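Rewired the lighting plan for the rental at Bimura this month. Short thread on colour temperature and dimming, mostly so I stop repeating myself in replies.

1/ Colour temperature is printed on the box in kelvin. Lower is yellower, higher is bluer. Mixing two temperatures in one room looks worse than either on its own, so pick one per room and write it inside the switchboard door.

2/ CRI is the other figure worth reading. It rates how well a lamp shows colours against a reference source. Low-CRI lamps make skin and timber look grey. Reds suffer first, and the basic score barely tests saturated red, so look for a separate R9 value on the data sheet.
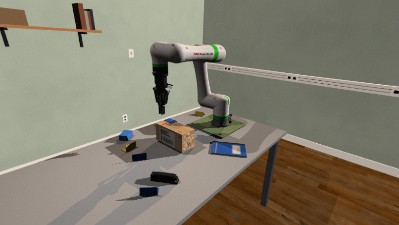

Plenty of makers leave R9 off. I treat a missing R9 as a poor one.

3/ Dimming. Most complaints about LED flicker come down to an old leading-edge dimmer feeding a lamp that wants trailing-edge. Check the lamp maker's compatibility list before you blame the lamp. The Esta downlights I used list 28 dimmers, and the one already in the wall was not among them.

4/ Minimum load matters too. An old dimmer built for halogens may not behave with a few small LEDs on it. Symptoms: shimmer at the low end, a faint glow when off, or lamps that start late.
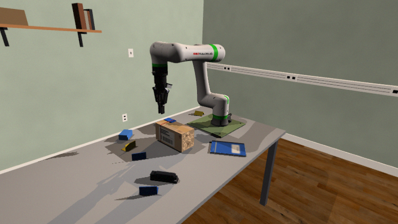 5/ Beam angle. Narrow beams leave scallops on the wall and dark patches between fittings. For a kitchen bench, put the fittings over the front edge of the bench. If they sit behind you, you work in your own shadow.

6/ Wall colour changes the result more than people expect. I tried the same lamp against 3 paint samples at Dhanial, and the darkest needed some 2 times the light to feel the same at the table.

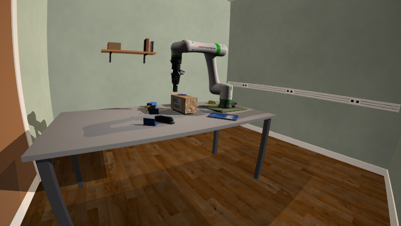
Test at 9 pm, with the curtains shut. Daylight hides nearly every fault in an evening scheme.

7/ Fixed wiring is a job for a licensed electrician where I live. I did the layout and the lamp schedule and left the rest alone.

8/ Still open: the hallway at Rustidden, where the sensor drops out after 4 minutes. Will add to this when the replacement turns up.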